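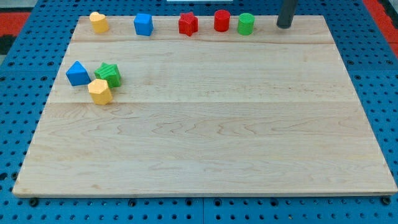
Figure 1. The maple board on the blue pegboard surface of the Park cell, with the blocks set out and one finger of the gripper at the far edge.

3.2 Setting up and looking after the cell

Most of what we have learned about keeping the Park cell in good order has come from fairly dull work with hex keys and a soft cloth, and we would like to set it down at some length, as papers of this sort tend to pass over it and leave the next group to find it out for themselves. The cell was built up on a surface we already had, and the first few weeks went mostly on getting that surface to stay where we had put it. The perforated panels are held down with black bolts (three of the heads can be seen along the near side in Figure 1), and we came to treat these bolts as the first thing to check whenever the arm began to place blocks a little off its mark. The board itself lies on top of the panels, and all the heights used by the control program, which we call Tronda, are measured from the face of the wood and never from the blue surface beneath it. This is a small point, but we got it wrong once in February and spent a whole afternoon looking for a fault in the arm that was never there.

Maple was chosen after a good deal of friendly argument. We had begun with a softer board, which took dents from the finger tips whenever a downward move ran too deep, and every dent became a place where a small block might rock. Maple has been much kinder to us. It does have seams where the planks are glued together, and a block with a small base can end up standing right on one of them, as the yellow hexagonal prism does. We run a fingernail along both seams at the start of each week, and if an edge can be felt at all we take the board off and sand it lightly, always along the grain, then wipe it down and let it rest overnight before it goes back.

Putting the board back is the part that calls for patience. Its near edge is first brought parallel with a row of holes in the panel by eye, and then the arm is jogged slowly to each corner in turn with the gripper closed, so that the finger tips hang just above the wood. We slide a strip of thin card beneath them at every corner. The card should drag a little and still come away whole. If it moves freely at one corner and sticks at another, we loosen the panel bolts, press the panel flat by hand and tighten them again a little at a time, working from one bolt to the one diagonally across from it. Only when the card feels the same at all the corners do we let Tronda store the new heights. The whole business takes 17 minutes when it goes well, and we have never been sorry for the time.

The fingers need rather less attention, though they do need some. Dust from the wood gathers on the tips and makes them slippery, and the small cylinders are the first to suffer, being smooth and round and very ready to turn in the grip. We wipe the tips with a damp cloth every 58 cycles, when the program pauses of its own accord and waits for a key to be pressed, and we fit new tips after 800 cycles whether they look worn or not. An earlier habit of waiting until they looked worn gave us a week of poor results which we had to throw away, and we should gently discourage anyone from following it.

How the blocks are laid out matters too, more than we had first supposed. Cylinders left nearly touching, like the red and green ones at the far side of the board, give an open finger very little room to come down between them, and for this reason the program looks at the gaps before it picks an approach. Where there is not enough room it turns the wrist and comes in from another side. The same goes for a tight cluster, where it will take the block with the most free space around it first and then look at the board afresh. We had to slow the downward move by 5 per cent when this check was added, as the turn of the wrist left a slight sway in the arm that took a moment to die away.

One repair deserves a mention before we go on to the trials. The cable to the gripper, supplied by Gruvuno, had been tied rather too tightly at the wrist, and over time it began to lose contact whenever the arm reached for the far edge. The fault came and went, as such faults will, and for a while we blamed the program. We have since left a generous loop at the wrist and tied the cable again further up the arm, and we now look over the loop each morning before the power goes on. The same loop has been fitted to our second cell, Istik, whose trials are described in Section 4.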